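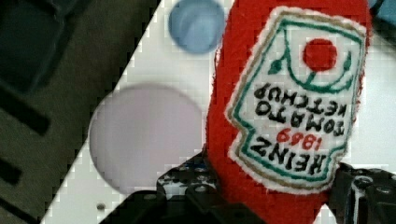 *Le ketchup en peluche, tête en bas entre les doigts de la pince.*

Trois soirées que je passe sur cette pince, et je suis ravi ! Je vous avais laissés en février avec un bras qui lâchait un objet mou sur deux, et une promesse de reprendre tout ça au calme. Voilà où j'en suis au 29 août 2020.

D'abord la mécanique. J'ai démonté les deux doigts, nettoyé les portées, remonté le tout avec du frein-filet faible. L'ancien montage avait pris du jeu côté gauche, un petit rien qu'on sentait à peine à la main mais qui décalait tout en bout de doigt. Loan Tăng m'avait conseillé de serrer les vis en croix, par petits quarts de tour, pince fermée sur une cale. J'ai résisté une semaine par pur orgueil - il avait raison.

Ensuite le zéro. Le contrôleur Stirker garde sa position de référence en mémoire, même quand on a changé les doigts, et il faut l'effacer à la main dans le menu de service. Chez moi, la butée fermée tombe maintenant à 229 pas et la butée ouverte à 2726. Notez vos valeurs sur un bout de ruban collé au châssis, vous me remercierez au prochain démontage (les miennes étaient dans un carnet, et le carnet était à Drandembridge).

Et puis le réglage que j'adore : l'effort de serrage ! Avec une pièce rigide, c'est facile, le courant monte d'un coup et on coupe. Avec une peluche, la courbe grimpe tout doucement, le tissu s'écrase, le rembourrage se tasse, et le seuil d'usine n'est jamais franchi franchement. D'où la bouteille Heinz, avec son gros écusson brodé et son « 1869 » en fil rouge. Une surface pelucheuse et une étiquette cousue par-dessus, quel bonheur pour régler une pince !

Ma recette du moment :

- vitesse d'approche réduite au quart ;
- seuil de courant baissé de deux crans ;
- pause de 4 dixièmes avant de lever ;
- filtre de mesure à environ 1000 Hz, le réglage par défaut étant bien trop mou à mon goût.

Dulce Tapia me suggère de remplacer la pause par un second serrage, plus lent, une fois l'objet soulevé. J'ai très envie d'essayer, surtout pour les prises à l'envers, quand le poids se répartit autrement entre les doigts.

Reste la caméra du poignet. La mise au point est bonne à la distance des doigts, le plateau derrière reste flou, et ça me va très bien pour surveiller une prise. Pour chercher un objet de loin, il me faudra autre chose. J'ai commandé une petite optique chez Mustonen, je refais l'étalonnage dès qu'elle arrive et je vous mets les fichiers de réglage en ligne dans la foulée.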